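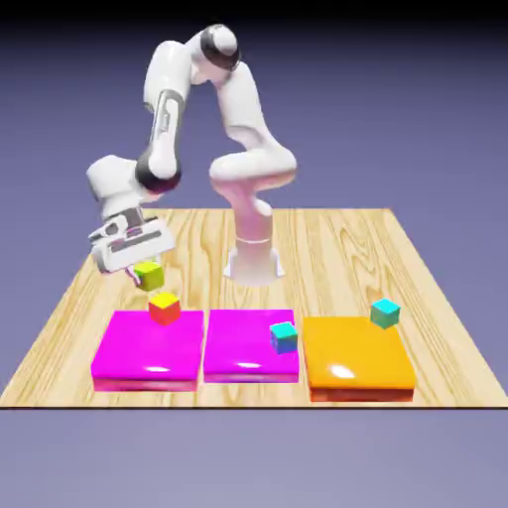
Robot arm holding a yellow-green cube above a red one, with two teal cubes on the pads to the right. Computer rendering.

Search this site Enter keywords Go

SKENHAM COLLEGE ATHLETICS
Women's basketball – pre-season gym inspection, with comments
Inspected by: Ultan Ó Briain, facilities and game operations
Date: 12th November
Building: Teixeira Gymnasium, main court and everything attached to it

Marks used: OK, FIX (before the home opener), WATCH (look again in February). Comments are mine. Coaches may disagree with them in the usual place, which is my office doorway while I'm eating.

1. PLAYING FLOOR

1.1 Boards level, no lifted edges – OK
Walked it end to end in socks. One board near the visitors' bench squeaks. It squeaked last season too, and the visitors complained about it only when they were losing.

1.2 Finish, no slick patches – FIX
There's a dull strip along the north baseline where someone has used the hallway cleaner. Hallway cleaner is for the hallway. Strip needs a proper clean and a second traction check.

1.3 Lines and lane markings readable – OK
The volleyball lines are also readable, to the sorrow of every freshman guard.

1.4 Floor clear to the wall behind each baseline – FIX
Ball rack, two folding chairs and a popcorn cart behind the east basket. The cart has wheels. Please use them.

2. BASKETS AND BACKBOARDS

2.1 Rim height, both ends – OK
Measured twice. The shooting coach may now retire her theory about the west rim.

2.2 Breakaway rims return to level – WATCH
East rim comes back slowly, like a teenager asked to take out the trash. Within limits for now.

2.3 Backboard padding secure – FIX
Bottom pad on the west board is held on at one corner by athletic tape. Tape is for ankles. Nerkeck has a replacement pad on order and I have a confirmation number, so we're already ahead of last year.

2.4 Nets – OK
New at both ends.

2.5 Hoist cables and safety straps – OK
Nerkeck's technician went up and signed the tag. Tag is on the wall by the hoist key. The key is in my desk and is staying there.

3. WALLS, PADS AND BENCHES

3.1 Wall pads behind both baskets – OK
Firm, no splits. Somebody has written a score on one of them in marker. We lost that game, so I don't know why it needed keeping.

3.2 Team benches stable – FIX
Third chair on the home side wobbles. I've put a red tag on it. The tag had been taken off by lunch and the chair was back in line, so there's now a bigger tag.

3.3 Scorer's table padded on court side – OK

4. CLOCKS AND HORN

4.1 Game clock and both shot clocks agree – OK
The Cilex console was updated over the summer and now takes 107 seconds to start. Operators should switch it on before the anthem and not during it.

4.2 Horn audible at both ends – OK
Also audible in the library. They called.

4.3 Backboard lights come on with the horn – WATCH
Worked every time except the first. I don't love that.

4.4 Cables taped down – FIX
The run from the table to the outlet crosses the path the cheer squad uses. Needs a cable cover. There's one in the storage room under the old mascot head – bring a flashlight, and prepare yourself.

5. BLEACHERS AND EXITS

5.1 Bleachers lock fully open – OK

5.2 Handrails – FIX
Section C, lower rail is missing a bolt. Section C stays roped off until it has one, including for parents who "always sit there."

5.3 Posted capacity – OK
Sign says 2,000. We have never troubled the sign.

5.4 Exit doors open freely, exit signs lit – FIX
All doors open. The southwest one was propped with a dumbbell, which has gone back to the weight room. The sign over it is out.

6. FIRST AID

6.1 Defibrillator present, battery good, pads in date – OK

6.2 Ice machine – OK
Working again.

6.3 Stretcher reachable without moving anything – FIX
You have to move 18 practice balls and a whiteboard. Move them once, to somewhere else, and leave them there.

7. LOCKER ROOMS

7.1 Floors drain, mats down – OK

7.2 Visitors' hot water – WATCH
There is some. It arrives around the time the bus does. Plumber is booked.

7.3 Officials' room locks from inside – OK

RESULT
Practice may go ahead on the main court, except that the west basket isn't to be used until the pad at 2.3 is replaced. Half-court drills at the east end only, once the popcorn cart has gone. Every item marked FIX comes back to me with initials beside it, and they should be the initials of the person who did the work.

Signed: U. Ó Briain
Copies: head coach, athletic trainer, campus safety, the noticeboard by the ice machine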